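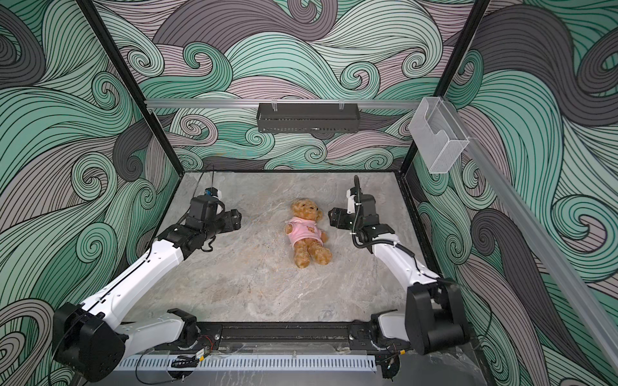
What should a buyer settle before requesting a quote for a two-arm workcell?

The handling task, the bench space, the power and network supply at the station, and who will maintain the cell after delivery. A price issued without those four items usually has to be revised.

Plendeo Publishes Planning Guide and Fixed Price List for Two-Arm Bench Cells

December – Plendeo, a supplier of bench-scale automation equipment, has released a planning guide and a fixed price list for customers budgeting for two-arm cells in soft goods handling. Both documents apply to orders placed for the coming fiscal year and replace the quote-by-request process used until now.

The guide covers cells intended for plush toys, folded garments and similar items that change shape when gripped. Work of this type places different demands on a budget than rigid parts handling. Payload is rarely the limiting factor. Gripper opening, finger surface, reach overlap between the arms and cable routing account for most of the change orders Plendeo receives after installation.

"Customers send us a payload number and a cycle time, and we have to go back and ask what the product is made of," said Yolanda Oyelaran, head of applications at Plendeo. "A stuffed toy with a shirt on it can be picked up by the toy or by the shirt. Those are two different jobs and they need to be written down as two different jobs before anyone orders fingers."

The price list separates the cell into base equipment, tooling, enclosure and service. Replacement gripper fingers are listed at $459 per set. On-site commissioning is listed at $3,241 per cell and includes arm alignment, cable dressing and operator instruction. Travel is billed separately. Freight is quoted by destination.

Plendeo recommends that buyers hold 20 percent of the equipment price in reserve for the first year of operation. The reserve is meant for finger wear, spare cables and fixture changes – items that are often charged to a general maintenance account and then lost from the cost of the project.

Lead time for a standard cell is nine weeks from receipt of a signed layout drawing. Changes to the enclosure after the drawing is signed restart the lead time. Changes to gripper fingers do not.

Two customers used draft versions of the guide during the past year. Trutard, a contract packer of plush goods, used the layout worksheet to combine two planned stations into one. Coppens, a garment finishing company, used the service section to compare an annual maintenance contract with in-house coverage and chose in-house coverage for its first cell.

The guide also includes a worksheet for Ellora, Plendeo's cell scheduling software, which is licensed per station and is not part of the base equipment price. Cells can be ordered without it and upgraded later – no hardware changes are required.

The planning guide, price list and layout worksheet are available on request from the Plendeo sales office. Current customers will receive copies through their account contacts.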